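How I Fold a Heathered Sweatshirt on the Bed (and Get It to Stay Folded)
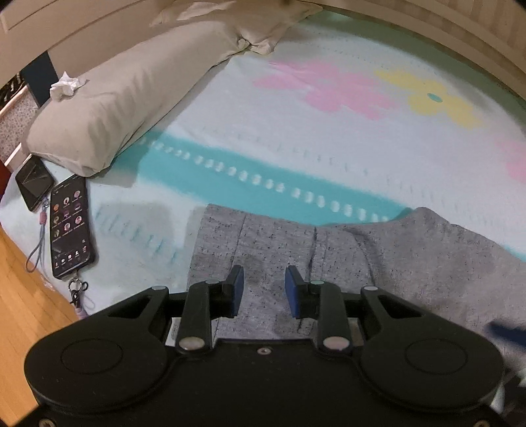
Posted by Rosário Cunha in Laundry & Closets | January | 2 comments

I fold everything on the bed. I know people swear by a table, but my table always has mail on it, and the bed is right next to the dresser, so the bed it is. My one rule is that the covers get pulled tight first. If you fold on top of a lumpy comforter you'll end up with a lumpy sweatshirt, so I strip back to the sheet and smooth it with my forearm.

I'm using gray as my example for this one, the kind of heather with the little dark flecks all through it. I love that stuff! It hides lint, it hides the dribble of coffee, and it goes with every pair of pants I own. What it also hides is creases, right up until you put the thing on and walk past a mirror in good light. So take your time with the flattening part.

Step 1. Lay it out face down. Shake it once, hard, holding it by the shoulders, and let it drop. Then go around the edges and tug. Run your hand down any seams so they lie straight – a twisted side seam will throw the whole fold off and you won't notice until the end.

Step 2. Chase out the big folds. I start in the middle and push outward with flat hands. Fabric likes to hump up near a seam, so lift that bit, give it a tiny shake and lay it back down.

Step 3. Fold one side in toward the middle, with the sleeve still sticking out. Then bend the sleeve down so it runs along the edge you just made. Do the same on the other side. You should have a long rectangle now (mine is never perfect, and it goes in the drawer anyway).

Step 4. Bring the hem up a third of the way, then fold again so it meets the collar. For a deep drawer, go one more time and stand it on its edge like a file folder.

If yours has a hood, flip it down over the back before Step 4 and tuck the strings inside. Thick fleece gets one less fold or it springs open.

I do the whole pile in front of a show, and if I'm feeling fancy I put the colors in order – light at the left, dark at the right. My husband undoes this by morning.

Next up I'm going to tackle fitted sheets, which I have been putting off since we moved. Wish me luck, and leave your own tricks in the comments!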